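25/12/2020

Merry Christmas to me, I suppose! I'm writing this at the kitchen table in my pajamas with the good slippers on, and I've had two cinnamon rolls and a clementine, and I still can't stop thinking about the zoning vote. What a thing to have in your head on Christmas morning. But I promised myself I'd get it all down before it goes fuzzy, so that's what I'm doing until the potatoes need peeling.

Short version for future me: the Brolstead town council voted on backyard cottages. They passed. Sort of. You can now put a small second house behind your first house, as long as your lot is big enough, and you have a parking spot for it, and the sewer people sign off, and it isn't on the hill side of Jadgate Road. My street is on the hill side of Jadgate Road. So there you go.

I'd been following this since July, when the yellow notice went up on the pole by the mailboxes. I almost didn't read it (they're always about tree trimming or hydrants), but it was hot and I was waiting for the mail truck to move so I could back out, and there it was, "accessory dwelling units," with a hearing date and a phone number. I went home and looked it up and got really excited. I've got that strip of nothing behind the garage where the grass won't grow. I've wanted to put something there for years. My sister could live in it! Or I could live in it and rent out the house, and then I could quit fretting about the property tax bill, which went up by 3446 dollars when they did the reassessment. I still have that letter in the drawer with the takeout menus. I take it out and get mad at it every so often.

So I became one of those people who goes to the meetings. Well, "goes." They've been on the computer since spring, and you sit there with your picture in a little box and wait to be unmuted. The last one started at seven and I had soup first, thinking it would be an hour. Ha! There were 41 people signed up to speak and they each got two minutes, and then the council members all had things to say about what everyone had said, and it was past eleven when they voted. I'd eaten half a sleeve of crackers by then and my laptop was so hot I had to put it on a cutting board.

I want to be fair about it. A lot of what people said was sensible. There was a woman from down by the Ishida greenhouses who's been living in a camper on her parents' driveway with her little boy, and the town had been sending her parents letters about it. She wasn't asking for much. She said she could afford to rent a small place if there were any small places, and there aren't, they're all three bedrooms and up. I had to get up and walk around the kitchen after that one. Then the very next speaker went on about how cottages would bring in "a certain element," and I said a word out loud that I was glad I was muted for.

The parking people were the loudest, as usual. I get it a little bit. When the snow comes and everyone has to be off the street, it's a mess on our block already, and somebody always ends up blocking my driveway with a truck. But one man spent his entire two minutes on a photo of his own street with cars on it, holding it up to the camera so close that all we could see was his thumb.

And then it was my turn and I blew it. I'd written it all out! I'd practiced in the bathroom! And when they called on me I couldn't find the button, and then I found it, and I started with "Hello, can you hear me," and they said yes, and I said "Okay, can you hear me now," and by then I'd used up a good chunk of my time. I got through the part about my sister and the part about the tax bill, and I never made it to the hill, and that was the part that mattered. If I'd skipped the hello I might have gotten there.
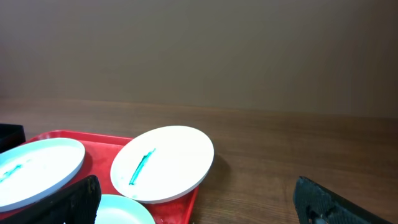

The hill thing came in right at the end. Somebody on the council brought up the old drainage study, the one Prorneck did when they were deciding whether to widen Jadgate Road, and said the slope lots shouldn't be included until there's a new one. There was a bit of back and forth over whether the old study even covered our side. One of them said it did and one of them said it stopped at the culvert. Then they added the exception anyway and voted on the whole package, five to two. I typed a question in the chat and it got read into the record after the vote, when everybody was already saying good night.

I was pretty sore about it for a few days. I didn't even want to wrap presents. I called my sister and told her and she was nicer about it than I was (she said she'd never been sold on living behind a garage anyhow, which, thanks a lot!). She thinks I should ask for the drainage study and read it myself. So I did ask. I filled in the records form on the town website and it said they'd answer in ten business days, and of course that lands us in the middle of the holidays, so I'm not holding my breath.

What I did find, poking around on the site at midnight, is that the whole ordinance comes back for review after 365 days. It's in the very last paragraph. They have to look at how many permits they gave out and whether the parking turned into a disaster, and they have to "consider areas presently excluded." That's us! We're an area presently excluded! I printed the page and stuck it on the fridge over the dentist card.

So here's my plan, and I'm writing it down so I can't weasel out. I'm going to get the study, and if it really does stop at the culvert I'm going to bring that up every single chance I get. I'm going to knock on doors on my side of the road once it's warm and people don't mind standing on their porches, masks and all. I know at least a few of them have older parents they'd like to have close by. And I'm going to write to the lady with the camper, care of the town clerk if I have to, and tell her she did a great job, because I'd have wanted somebody to tell me that.

I also need to learn where the unmute button is.

It's so quiet out. Nobody's shoveled yet, there's only a dusting, and the house across the way has had its porch lights on all night. I do feel funny about this Christmas. No big table, no fighting over the folding chairs, and we're doing the call at three with everybody talking over each other. I made the full batch of rolls anyway out of habit, so I'll be leaving a plate of them on a few steps this afternoon. Including the truck guy's, since it's Christmas.

I've been looking out the back window at that bare strip while I write. I paced it off again yesterday in my boots, from the garage to the fence, and I'm still convinced a little place would fit, with a window on the garden side and a door you could get a walker through if you had to. One room and a bathroom, and one of those tiny stoves. I even picked out a color for the door, back in July, before I knew a thing about setbacks. I've still got the paint chip in my coat pocket.

Okay, potatoes. The ham has to go in by noon and I haven't found the big pan.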